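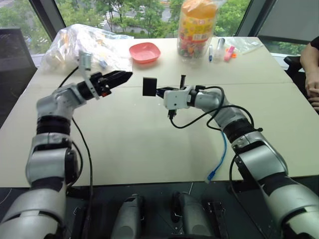

Head camera view, both grippers over the table, pink bowl and candy jar toward the back.

From: Mireille Chamoun
Date: Tuesday, October 10, 2023
Subject: Re: [bimanual] Baptiste results, second round

Parisa Bakhtiari wrote:
> With 1,069 demonstrations the Baptiste policy now finishes
> the handover task in 30 trials out of 30. Cutting the set to
> 200 demos costs us only 2 trials. I think we can say that
> it generalizes, and I'd like to put that in the abstract.

Parisa, I'd hold off on that word. Thirty out of thirty is a nice number, but were the trials run at the same table where the demos were recorded? Same windows behind it, same daylight? If so, you have shown that it works at that table.

The small drop at 200 bothers me more than it pleases me. If a fifth of the data gets you nearly the same score, the task may be too easy to tell the two policies apart. We had this with Brumarico in August – everything scored high until we moved the bowl, and then the ranking flipped.

Look at the attached view. There's a bowl, a candy jar, pens and plastic bags along the far side. Did those stay put between trials? A policy can lean on a bright orange lid as a landmark and you'd never see it in the success rate. Please run one set with the far side cleared and one with it shuffled.

Also, who reset the objects, and did they know which policy was up next? The write-up doesn't say.

I can look at raw logs if you put them on Dosturport.

Mireille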